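Switching to paper for a year

In January I stopped using the calendar on my phone and bought a paper planner. I had missed two dentist appointments in a row, both of which had been in the phone with an alert set. I had swiped the alerts away without reading them. That was enough for me to try something else.

The planner is a Skavley, the plain one with a week on two pages. It has 180 pages and cost more than I wanted to pay. I looked at a cheaper one from Plandska, but the Saturday and Sunday boxes were half size, and weekends are when I need the most room.

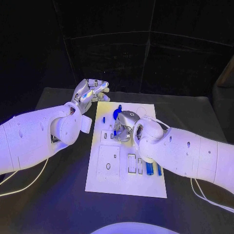
The first month went badly. I wrote things down and then left the planner in the car. Dalva Batista, who I share an office with, told me to keep it in one place and never carry it. So it now lives on the kitchen counter next to the bread box. At work I write anything new on an index card, put the card in my shirt pocket, and copy it over when I get home.

Copying is the part people ask me about, because it sounds like a waste of time. It takes four minutes or less. I have to read each item again to copy it, and a fair number of them get dropped at that point. Last spring I had a note to compare insurance quotes that I carried over for six weeks. I finally crossed it out and felt fine.

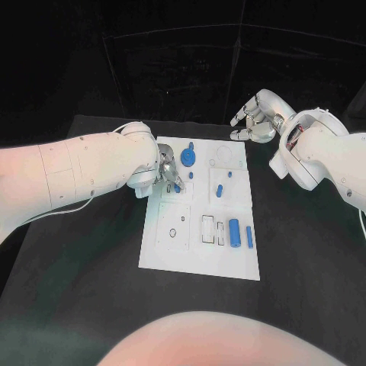 Natanael Seixas

I use one pencil for everything. I tried colors, green for family and red for bills, and gave up when the red one broke. Appointments get a box drawn around them. Chores don't. If something moves to another day I draw an arrow through it and write it again on the new day.

Birthdays were harder. My phone used to repeat them every year and the planner can't. I made a list inside the back cover, sorted by month, and I'll copy it into the next one. 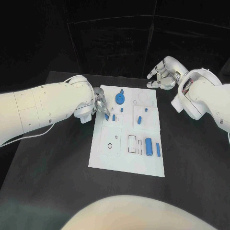 I still use the phone for two things. One is the morning alarm. The other is the shared calendar for my daughter's swim practice, which the other parents edit and which changes too often for pencil.

So far I've missed one appointment, a haircut, and I had written that on the wrong week. I've also stopped checking the phone at breakfast, which I wasn't trying to do.

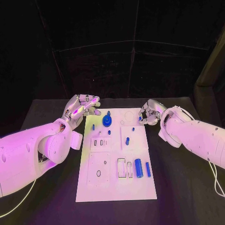 For next year I'm going with the same planner. The cover has held up, though the ribbon frayed by August and I cut it off. I use a binder clip to mark the week now. Siqueira, the stationery shop near the bus station, usually gets the new ones in before Thanksgiving, and I've asked them to set one aside in gray.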